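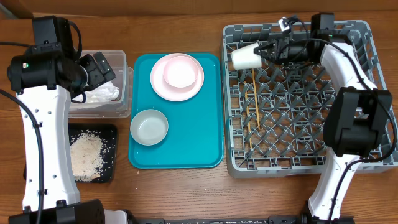
4.2 What people wrote down on bad days

The diary arm of the study produced 3,872 entries, of which 447 were written on days the participant had marked as "bad" on the morning form. We had expected very little from these. A person with a flare-up of joint pain, or the kind of fatigue that makes a staircase look like a personal insult, has better things to do than fill in a text box for two researchers with a grant. The bad-day entries turned out longer than the others.

They were also more cheerful in places than we had any right to expect, though the cheer tended to be small and oddly specific. One participant in the Viltitz group was grateful for a pillowcase. Another gave thanks for a canceled dental appointment, then worried over two further sentences about whether that counted. (We coded it as gratitude. The second coder disagreed and has not entirely let it go.)

We sorted the bad-day entries by what they were grateful for, using the scheme set out in Section 3. The largest group concerned comfort of the body: warm baths, clean sheets, a chair at the right height. The next concerned other people, usually in the form of something they had done without being asked. Pets formed a category of their own after it became clear that filing cats under "other people" was making the tables hard to read. Nature came well behind, which surprised us, given how much of the self-help shelf is devoted to it. Our participants liked a sunrise well enough but were mostly asleep for it, having been awake at 3 a.m.

Entries on the remaining days looked different. They leaned toward plans and achievements, such as finishing a book or walking to the end of the road and back. Several were single words. "Soup" appears often enough in the Stetby group that we checked for a copying error. There was none.

4.3 Slowing down

The interview guide asked whether illness had changed the pace of daily life, a question to which the answer is yes. We had hoped to hear what people made of the change, and here the replies split along a line we had not drawn in advance. Those diagnosed within the past two years mostly described slowing down as a loss, and counted up what had gone: the job, the choir, the ability to say yes to lunch. Those with longer histories described it more as a set of house rules. They rested before they needed to. They had stopped apologizing for sitting down in shops.

It would be tempting to read this as a journey from grief to wisdom, and an earlier draft of this paper did so with some enthusiasm. Two of our participants read that draft and asked us to tone it down. As one put it, she had not made peace with her illness; she had run out of energy for fighting with it on weekdays. We have kept her wording in our notes and taken the word "journey" out of the paper, except in this paragraph.

Some of the difference may also come from who stays in a study like ours. People having a dreadful year are more likely to drop out, and those who remain may be the ones with something pleasant to report. The Yeoman group, which lost the most members, was also the group with the sunniest diaries by the end. We would not build much on that.

4.4 The prompt and its problems

Participants in the Tandow group received a daily prompt ("Name one small thing that made today better") with a limit of 500 characters. The others had a blank page and no limit. The prompt did raise the number of entries, but it also annoyed people. More than 200 entries in the Tandow group commented on the prompt itself, and few of the comments were kind. The usual complaint was that on some days no small thing had made anything better, and being asked again at 7 p.m. did not help.

Several participants found their own way around it. One answered with the same remark about her slippers for most of March. We first treated these as low-effort replies and nearly excluded them. At interview she explained that she meant it every time, and that they were very good slippers. The entries were restored, and the exclusion rule was rewritten so that repetition alone no longer removes a reply. The revised rule is the one used for all the counts given in this section.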